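Drawer-closing policy trained in simulation gets a second look at Stirkbridge

Stirkbridge, November 15, 2019 - The manipulation group at Stirkbridge has released a short technical note on how a learned controller handles an open drawer when the furniture around it changes. The work was done entirely in simulation, with a single arm, a parallel-jaw gripper and a small cabinet set on a tabletop.

The method, called Fledlow, splits the job into two stages. The first stage picks an approach pose from a camera view and the known joint positions of the arm. The second stage takes over close to the cabinet and issues small velocity commands until the drawer face stops moving. Earlier versions used one network for the whole motion. The group found that such networks tended to drift sideways late in the push, which jammed the drawer against its side walls in the physics model.

Training used 200 scripted demonstrations. In each one the arm starts from a different pose, and the drawer starts at a different extension. The cabinet stays on the same side of the table, but its angle is varied, along with wall color and the objects placed on top of it. One of the test layouts puts a cream-colored storage box on the cabinet, large enough to cover part of the drawer opening from some camera positions.

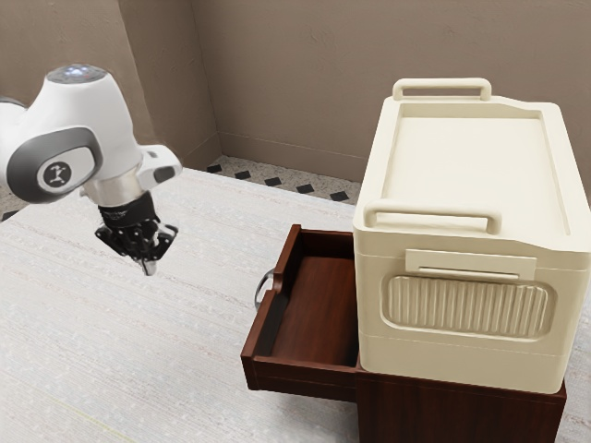
Effect of the box

The note spends most of its length on this layout. Objects on top of the cabinet do not touch the drawer's path, so in principle they should not matter. In practice the first stage was sensitive to them. With a bulky item in view, the predicted approach pose moved away from the drawer handle and toward the middle of the table, and the second stage then began its push too far off center.

The group tried two fixes. One was to mask everything above the cabinet before the view reached the network. The other was to leave the view alone and add random boxes, cans and trays to the demonstrations. Masking gave the smaller pose error but needed a cabinet model for every new piece of furniture. Random clutter gave a slightly larger error and needed no extra model, and it is the version kept in the release.

Start poses near the far side of the table remain the harder case. The gripper has to travel across most of the surface before it reaches the drawer, and small errors in the first stage grow along the way.

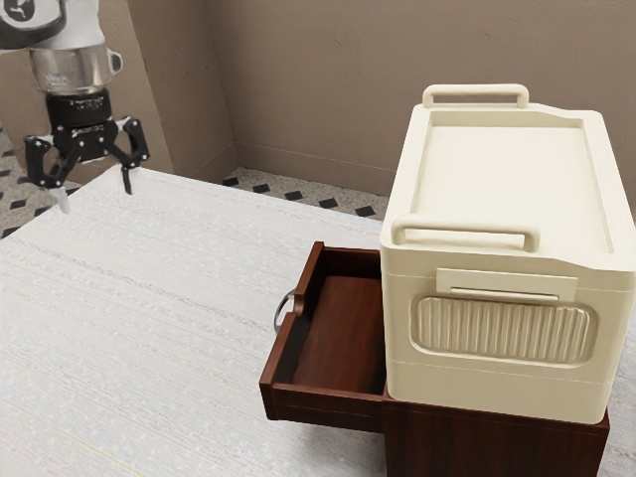
Simulated test layout with the drawer extended and the storage box on the cabinet.

Contact and timing

Drawer friction was set with values measured on a bench cabinet at Hiltholm in April. The authors note that the simulated runners are still too smooth near the end of travel, where a real drawer often catches. The second stage therefore limits its push force and backs off if the drawer face does not move for almost 2 seconds. It then tries again from a point closer to the handle.

A comparison with Vītola, the group's older planner-based controller, is included as an appendix. Vītola places the gripper more accurately when the cabinet model is correct and fails sooner when it is not. Neither controller has been run on a physical arm with the box layout. The scene files, demonstration scripts and trained weights are included with the note.

Contact the news desk | Copyright 2019 Stirkbridge | Back to top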